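4.2 How people choose a rug when they can't touch it

Figure 3. Closed or almost closed gripper fingers over a pale table surface.
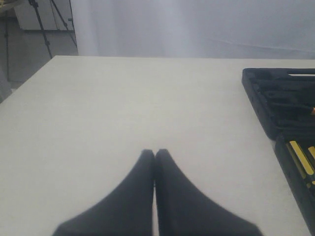

4.3 What shoppers said about size

I went into the interviews expecting to hear mostly about colour. Colour is what the product pages talk about, after all, and it's what I look at when I buy things for my own floor. But by the second afternoon in Brirkow I'd filled most of a notebook with people telling me about size, and I had to rewrite my question sheet to keep up with them.

The survey had 300 replies, all from people who had bought a woven floor rug online for a living room, hallway or dining room. I asked them to tell me, in their own words, what they'd worried about before paying. Size came up in 62 per cent of the answers. Some people had measured the room but forgotten the door swing. Others had measured the dining table and then realised (too late!) that the chairs slide back off the edge of the rug every time somebody stands up. One woman had laid newspaper on the floor and left it there for a week, and I thought that was a splendid idea until she told me what the cat did to it.

I should say something about how I sorted the answers, as a reader of the first draft asked. I read them all through once without marking anything, then went back and gave each one as many labels as it needed. Oldřich Pešek did the same with his own copy, in another room, and we compared. We disagreed most over answers such as "it looked lost in there", which I had put under size and he had put under style. We settled on size, though I can still see his point. The full list of labels is in the appendix.

4.4 The trouble with room photographs

Nearly all the shop pages we looked at show the rug in a furnished room. I like these pictures, and so did most of the people I spoke to, but they are hard to read for scale. A low sofa makes a small rug look generous. A rug shot from the corner of a room seems to run on for ever. Several buyers had gone by the picture and skipped the measurements altogether, and they were often the same people who later wrote to the shop asking for a bigger one.

Setton, the larger of our 2 shops, puts the measurements under the price in small type. Sikora puts them in the product name, so you read them whether you want to or not. I had a hunch that this would matter, and the interviews lean that way - Sikora's customers could usually tell me the size of their rug without getting up to check. I wouldn't build too much on it, though. Sikora sells a narrower range and its customers tend to come back, so they may simply know the sizes by now.

4.5 Words for feel

Then there's the matter of how a rug feels underfoot, where the shops and the shoppers hardly share a language at all. The pages say "plush" and "soft touch". The people in my interviews said "scratchy", "squashy", "like a towel", "like a doormat but nicer". I kept a list of 7 feel words from the pages and asked everyone to put them in order from thinnest to thickest pile. The orders were all over the place, and "plush" landed at both ends.

The Brolum swatch cards did much better. These are little squares of the real material that the shop posts out on request, and the people who had sent for them talked about feel with a lot more confidence. They also took longer to buy, sometimes waiting until the January sales with the card propped on a shelf. I'd have liked to follow that up properly, but I only thought to ask about timing halfway through, so the early interviews don't cover it. Section 5 goes on to returns, where the size question comes back again.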